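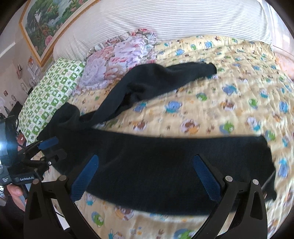

2/6/25 – Textilwerkstatt Brollton, Faltversuche Hosen

Schwarze Hose, Ausgangslage ungeordnet, Unterlage gesteppte Tagesdecke, blassgelb mit Tiermotiven. Beine gespreizt, eines etwa waagerecht, das andere nach oben gebogen. Tiefe Falte ungefähr in der Mitte des oberen Beins, Stoff am Ansatz der Beine aufgebauscht.

Ablauf wie im November festgelegt: Bund suchen, Beine parallel legen, Schrittnaht ausrichten, längs falten, dann zweimal quer. Zielmaß Paketlänge 37 cm.

Beobachtungen:
Schwarz auf Hellgelb ergibt gute Außenkontur. Innerhalb des Stoffs kaum Kontrast, Nähte und Taschenkanten schlecht zu finden. Bei Schwarz künftig Streiflicht von links.
Die Steppung bremst. Beim Glattstreichen wandert die Decke mit, wenn sie nicht am Kopfende eingeschlagen ist. Auf dem Tisch (Platte Velwood) tritt das nicht auf, dort rutscht dafür die Hose.
Paketlänge nach dem dritten Durchgang 41 cm, also zu lang. Ursache vermutlich die Falte in der Mitte, vor dem Querfalten nicht ausgestrichen.

Waage zeigt 62 g weniger als das Etikett im Vanhove-Karton. Nachwiegen, vorher Nullpunkt prüfen.

Offen:
– dieselbe Hose auf glattem Laken wiederholen
– Jeans aus der Britside-Kiste, rund 870 g, gleicher Ablauf
– Reihenfolge Bund/Beine tauschen, falls der Bund unter dem Stoff liegt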